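Care of the Gripper Fingers on Our Tabletop Cell - Bench Notes

Bench Notes

Posted by Diệp Cao in Maintenance

The tabletop cell we call Chu was due for its finger service in November, and the work was completed over two afternoons.

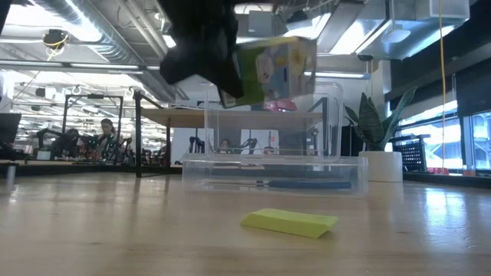
The service interval for the fingers is set at 700 operating hours. I inherited that figure from the previous maintenance plan and have seen no cause to change it. Between services the fingers are wiped at the end of each shift with a lint-free cloth and a mild cleaner. Solvents are not permitted on the pads. An earlier pair was ruined by alcohol wipes, which left the surface hard and shiny, and the cell dropped light cartons for most of a week before the cause was understood.

On this occasion the left finger showed wear near the tip. The right finger was within limits, but the two are always replaced as a pair. When one pad is new and the other is worn, the grip closes slightly off center and a carton will turn as it is lifted. A small tilt is acceptable for our work. A tilt that grows while the arm is moving must be investigated.

The procedure was as follows. The arm was sent to its service position and power to the gripper was locked out. The fingers were removed, the mounting faces were cleaned, and the threads were inspected. The new fingers came from Ganard, who also supplied the last set. The screws were tightened by hand first and then brought to the torque on the service card, alternating from side to side. One screw had a damaged head and was replaced.

After the mechanical work, the closing position must be taught again. The controller runs Fandex, and the old finger offsets remain in memory until they are cleared from the tool page. I neglected this step the first time I performed the service, and the gripper stopped short of every object by the width of the old wear. The instruction now appears at the top of the checklist in capital letters.

Grip force was then set. We begin low and raise the value until a light carton can be lifted and carried without slipping and without creasing at the sides. The final setting was 52 percent, slightly below the former value, as one would expect with fresh pads. Clear plastic lids and trays require their own entry in the table. They flex under load, and the force that suits a carton will bow the walls of a tray.

The acceptance run consists of seven lifts with each class of item, under the lighting in which the cell normally works. The blinds are left as they are. Bright daylight on clear plastic has caused trouble for our object detection in the past, and a test performed in a darkened room would conceal the problem. All classes passed except the lids, where one lift failed. The approach height for lids was raised by 2 millimeters and the full set was repeated without a failure.

Two matters remain open. The cable guide at the wrist is beginning to chafe and a replacement has been ordered from Nalteo. The hour counter also continues to run when the arm is paused, so the true interval between services is shorter than the log suggests. I have asked for the counter to be corrected before the next service and will record the revised hours in these notes.

Filed under: grippers, preventive maintenance, checklists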